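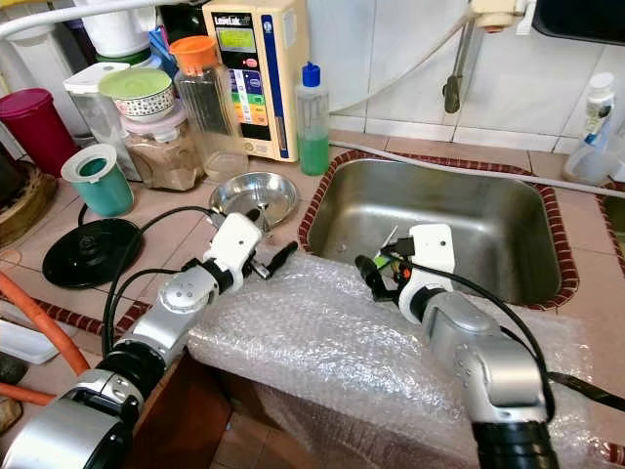
Two-arm setup at the sink, right gripper in the basin, bubble wrap over the counter edge.

Mollonska
Two-arm kitchen counter rig: README and data notes

Last edited 20th December

Mollonska is a pair of small robot arms on a rolling base, built at home in Jendthorpe with some of the heavier parts cut at the Biststead shared workshop. The rig is used to record teleoperated chores in an ordinary kitchen. This file covers the build, the way sessions are recorded, what is in the folders, and the known problems. It is written for people who want to build something similar or train on the recordings.

Author: Zheng. Questions go through the issue tracker.

Status

The hardware has been stable since February. The recording code works but still changes. The training code is a thin wrapper and should not be treated as a reference for anything.

What is in the repository

hardware/ – drawings for the base plate, shoulder brackets and gripper housings
firmware/ – joint controller settings, one file per arm
teleop/ – the leader arm reader and the follower loop
record/ – camera capture, joint logging, episode writer
notes/ – session notes in plain text, one file per session
data/ – index files only; the episodes are a separate download

Hardware

Both arms have the same joint layout. The left and right shoulder brackets are mirror images and will not swap. If you print or cut your own, check the letter stamped on the inside face before drilling. I drilled two left ones.

The grippers are two-finger parallel types in white printed housings. The fingers are black and screw on from the front, so they can be changed without opening the housing. Finger pads wear at the tips first. Replace them when the texture is gone, and log the change in the session notes, as it affects grip on smooth items.

The gripper cable runs outside the arm in a free loop. An earlier version ran it tight along the links with ties, and it failed at the wrist after a few sessions. The loop needs enough slack for full wrist rotation. Too much slack and it catches on taps and bottle tops.

The base is a steel plate on four locking casters. Lock all of them and push the base by hand before powering on. Any movement at the base shows up at the fingertips.

Power is one bench supply per arm, kept on the floor on the side away from the sink. Do not share a supply between the arms. When both shoulders lift at the same time the voltage dips and the wrist joints drop out.

Working near a sink

None of the electronics are sealed. The housings keep out a splash and no more. The rules used for every sink session:

1. The tap stays off while the arms are powered, except in episodes tagged "water".
2. The front edge of the counter is covered before the arms are brought in. Bubble wrap works well and is what the sink sessions use. It protects the tile edge and the cabinet front, and it gives the forearm something soft to land on if a joint lets go.
3. The lower limit for each gripper is set by hand at the start of the session, with the fingers open, just above the bottom of the basin.
4. One person drives and a second person holds the stop button. Do not record sink tasks alone.
5. Fingers are wiped and dried after the session, and the housing is opened once a week in heavy use.

The bubble wrap has one drawback. It is clear and shiny, and depth estimates over it are poor. If you use a depth model, mask that area or expect holes.

Recording

The operator moves a pair of leader arms and the follower arms copy them. Joint positions, gripper opening and motor current are logged at 20 samples per second. Camera images are saved at the same rate and matched by timestamp. The head camera looks down over both arms at the work area. There is one camera on each wrist as well.

Start the cameras first, then the followers, then the leaders. If the leaders come up first, the followers jump to the leader position when they connect. The start script now refuses to run in the wrong order, but the manual commands still allow it.

An episode begins with both grippers open and clear of the counter. It ends when the operator presses the foot switch. Failed attempts are kept and marked "fail" in the index. Episodes where a person had to step in are marked "assist". Please do not drop these when reporting results on the full set.

The kitchen

It is a kitchen in daily use, with tiled counters and a stainless steel sink set into them. The usual things are left out: jars, a cup, a kettle base, bottles, a water ionizer against the wall. They are moved only if they block an arm. The layout changes from one session to the next and no attempt was made to keep it fixed. If you need a matched background, filter by session number and stay within one session.

Tile is harder than it sounds. The grout lines confuse the simple edge-based calibration, so the calibration board has to be laid flat over them and taped down. The polished steel of the basin reflects the grippers, and early versions of the object detector picked up the reflection as a second gripper. The notes list the sessions where this was worst.

Data summary

Episodes in the current release: 117
Sessions: 11
Cameras per episode: 3
Task groups: sink pick-up, counter tidy, wipe, lid on and lid off
Operators: two, given as A and B in the index

Index fields

episode – running number, not reused when an episode is removed
session – matches the file name in notes/
task – short text, written by the operator before the start
result – ok, fail or assist
tags – water, low light, cable snag, camera drop
operator – A or B

The task text was typed by hand and has not been cleaned up. Expect spelling mistakes and more than one name for the same item. "Dish", "plate" and "bowl" overlap in the earlier sessions.

Known problems

The right wrist has a small amount of play that the left does not. It is most visible when reaching down into the basin. The joint log reads the motor side, so the play does not appear in the numbers.

In sessions 2 and 3 the head camera was mounted lower and slightly rotated. The calibration file for those sessions is separate. Using the default file gives an offset toward the sink side.

Motor current on the left gripper is noisy. The cause is probably the connector. Treat it as a contact signal and do not use the value for force.

Some episodes have short gaps where a camera stopped sending. Gaps are tagged "camera drop" and the missing images are left out. They are not filled in with copies.

Small dark objects at the edge of the basin are hard to see from the head camera when the gripper is over them. The wrist view is better for these.

What the data is not good for

It is one kitchen, one rig and two operators. A policy trained on it alone will learn this counter. We have not tested transfer to a different sink height. The water episodes are few and should not be used on their own.

License and use

Drawings and code are under a permissive license, see LICENSE. The recordings may be used for research and teaching. Sound was never recorded. Episodes in which a face or a letter with an address came into view have been removed, which explains the gaps in the numbering.

To do

– new right wrist bearing, then re-record the sink pick-up set
– splash cover for the gripper housing, second attempt
– replace the foot switch, which sometimes triggers twice
– merge the two calibration formats
– add the counter height and the sink depth to the session notes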